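Home Explore Threads Search Log in

Nyokabi Lukumay
Print this thread | E-mail this thread

ok ironing thread. have put this off since March and the pile has its own chair now

three rules i stole from Lilian Mfinanga, who ironed for a living at a guesthouse in Shirima. knits first, low heat. cotton shirts after. linen last when the iron is properly hot

knits are where i always mess up. you drag the iron and the hem goes wavy and then it's wavy forever. PRESS. lift. move over. press again

do the bottom hem before the body. iron along the stiching, not across it

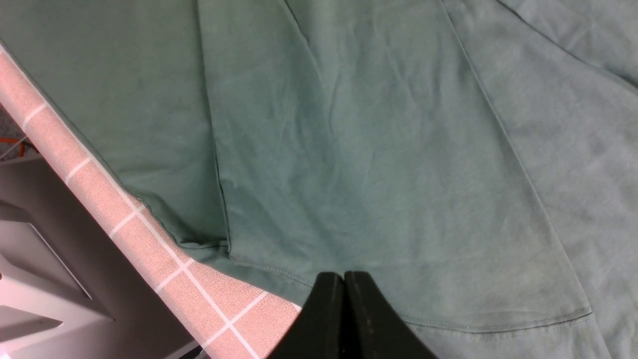 green ones get turned inside out if there's any shine starting. dark green esp. learned on a Vamier tee i really liked, rip

also smooth it with your hand first!! flat palm, from the middle out. two layers with a fold hiding in between = a crease you just ironed in yourself

sleeves. i don't do a crease on tshirt sleeves. Lilian does. we have agreed to stop discussing it

somebody asked about board covers. plain cotton one with a grid is great for lining up hems, get that. the padded Zevthorpe one slid around on me the whole time, gave it away

spray bottle not steam, my iron spits. Skonimance is the iron, no i don't recomend it

fold while still a bit warm? no. hang it or lay it flat a few mins, then fold. warm knit folded = fold marks by morning

ok shirts next, then the pillowcases, which i'm only doing bc my mother is coming

will add to this later if the linen goes badly

214 replies 2,409 likes 124 saves

Contact | Copyright | Back to top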